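# Red Lentils for a Weeknight

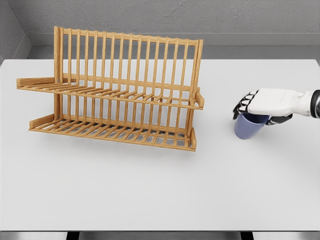 *Two-tier wooden dish rack and a pale blue mug.*

Serves four, with a little left for lunch.

1. Rinse 400 g red lentils until the water runs clear.
2. Cook two chopped onions in oil over low heat until brown. Stir in garlic and two spoons of berbere. Yeshi Alemayehu, who taught me this, uses three.
3. Add the lentils and 1000 ml water. Simmer 30 minutes, stirring often near the end.
4. Salt to taste and rest it, covered, while you warm the flatbread.

If it gets too thick, add hot water a splash at a time. It keeps three days in the fridge. I don't freeze it with the bread.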